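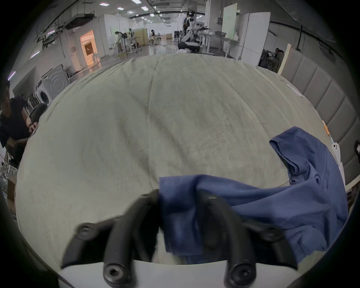 # Temeo equipment plan

Before you read any further, please know that this folder is about money and planning, and that you don't need any background in engineering to use it. It holds the working budget for the Temeo household chores setup, the notes behind each line, and the reasons we picked one piece of gear over another. Most of the cost comes down to plain things like fingers, fasteners and furniture. A shirt gathered up between two black fingers on a big quilted bed asks very little of a gripper in terms of strength, but it asks a lot in terms of hours, and hours are what wear parts out and what we end up paying for. So when you see a line in the budget that looks small, such as spare screws, please be kind to it and leave it in!

## What's in the folder

- `budget.csv` - the main sheet, one row per item, with price, quantity and the month we expect to need it
- `quotes/` - supplier quotes, saved the way they arrived (some are long, sorry)
- `wishlist.md` - things people have asked for that aren't approved yet
- `spares.csv` - small parts, kept apart so they don't get lost among the big purchases
- `floor_plan_notes.md` - how much room each station needs, including room for a person to lean in from the side

## How the budget is split

We went back and forth on this for a good while, and where we landed is a split by station. A station is a spot where one kind of chore gets done, and it pays for its own furniture, its own hand-held grippers and its own supplies. The bedroom station has the bed and the laundry, the table stations have their tables and basins, and the humanoid has a page to itself. It used to be one long list for everybody, and the trouble with that was that whoever ordered first got the money.

| Line | Station | Quantity | Status |
|---|---|---|---|
| Hand-held grippers, two-finger | all | 22 | ordered |
| Replacement fingers, pairs | all | 90 | quoted |
| Mixed garments for folding | bedroom | 200 | partly bought |
| Duvet covers and bedding sets | bedroom | 20 | approved |
| Storage racks | all | 4 | approved |
| Humanoid service plan, one year | humanoid | 1 | waiting on Voklow |

The garment number surprises people, so a word on that. Clothes that get handled all day go soft and tired, and a tired T-shirt folds differently from a fresh one. We want a mix of the two, in a range of colors and sizes, and secondhand is perfectly fine for a good part of it. Please don't buy 200 of the same shirt because there's a bulk discount. (The discount is tempting. I know.)

## Suppliers

**Gondwood** makes the grippers and the replacement fingers. Their prices have been steady and they answer the phone, and I've come to value that second part more every year. Order fingers in pairs, even when only one has worn down, so that both sides close evenly.

**Menon** handles furniture, bedding and racks. Delivery is to the front door only unless you ask for more, and asking for more costs extra. For anything as big as a bed, pay for the carry-in and put it in the sheet as its own row.

**Voklow** has quoted us for service on the humanoid. The first quote covered parts and left out labor, so I've sent it back with questions. Until the new one comes in, the row stays at the old price and is marked in yellow in the shared copy.

## Things that are easy to forget

Large items need more floor than their own size. Someone has to stand beside the bed and reach across it with room for a chair behind them, and someone else has to be able to walk past without bumping an elbow. When you plan a new station, measure it with people in it. We now tape the outline on the floor first and spend a morning pretending, and that has saved us from at least two desks that would have gone straight back.

Laundry is a running cost. Detergent, water and the machines themselves all belong in the bedroom station's page, along with a bit set aside for repairs.

Fasteners come loose. Keep the hex keys with the grippers, and keep a second set somewhere else, because the first set will walk off.

## Asking for something new

Add it to `wishlist.md` with three things: what it is, which station it's for, and what you'd do without it. That last one doesn't have to be clever. "We'd share with the next table and lose an hour a day" is a fine answer and tells me plenty. I go through the list every Monday and move things into the main sheet when there's room for them. If a part has broken and you're stuck, skip the list and just message me.

Prices in `budget.csv` are before tax. Shipping has its own column, and if a quote rolls shipping into the price, write "included" there so I don't go hunting for it.

## Still open

- Whether to lease or buy the second humanoid. Leasing looks cheaper in the first year and dearer after that, but I'd like to see a full set of repair bills before choosing.
- Whether folding and bed-making should become separate stations. They share a bed at the moment on paper, and the schedule is getting tight.
- A better home for the spare fingers.

The next full price check is in May. Corrections are very welcome before then - even tiny ones.

Maintained by Puspita Gunawan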